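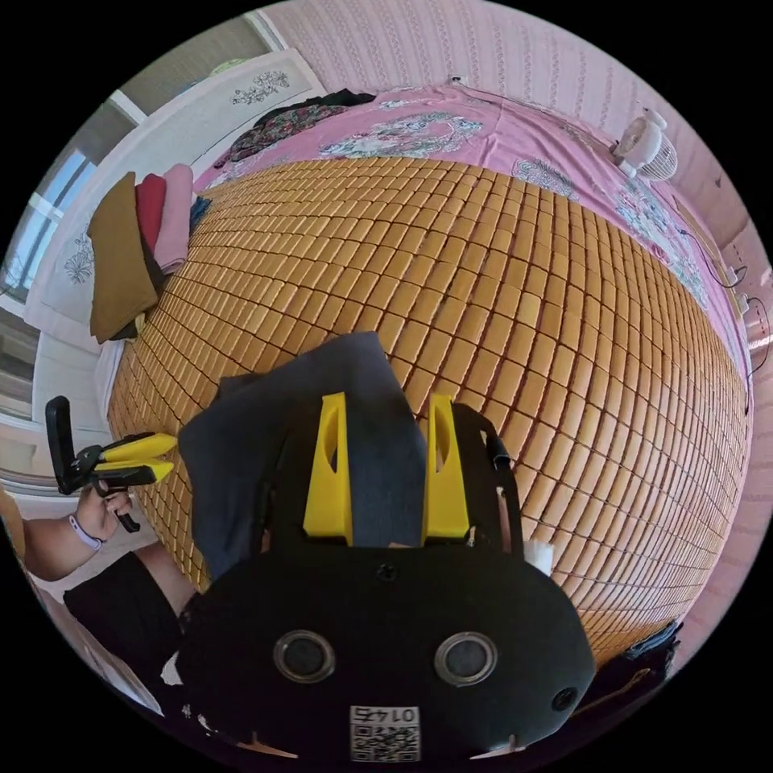 Dead keys on a Stirberg 661 after sitting in the closet - worth fixing?

Posted Mar 31, 2026 in Keyboards and Synths

condgate_keys

Hi everybody, I hope this is the right section. I picked up a Stirberg 661 at a yard sale in December for 50 dollars, and I was so happy with it that I played it every evening for a couple of weeks. Then life got busy and it went into the closet. Now that it's back on its stand, the D and F above middle C make no sound at all, and the A next to them only speaks if I really whack it. Everything else is lovely - the strings patch still gives me goosebumps! The shop in town wants 129 dollars just for labor. Is this something a patient beginner could do at home?

Gridwood

Oh, please don't give up on it, those are sweet old boards! Nine times out of ten it's the rubber contact strips under the keys. Dust gets in there and the little carbon pads stop touching the way they should. Unplug it, lay it face down on something soft, and take out the bottom screws.
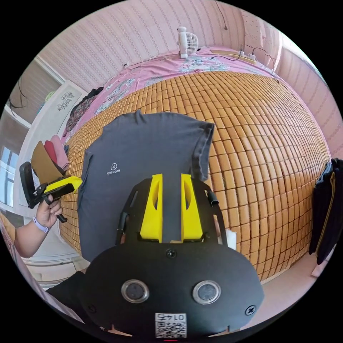
Keep the long screws apart from the short ones, too, as I once drove a long one right up into a key bed and felt sick for a week. Once you can lift the strip, wipe the pads and the board under them with a cotton swab and a little rubbing alcohol, let it all dry, and press the strip back in evenly. If the A is still weak after that, swap its strip with one from the top octave and see if the trouble moves.

danzer_fan

had the same thing on my Danzer, cleaning worked for a month then I bought new strips. just buy the strips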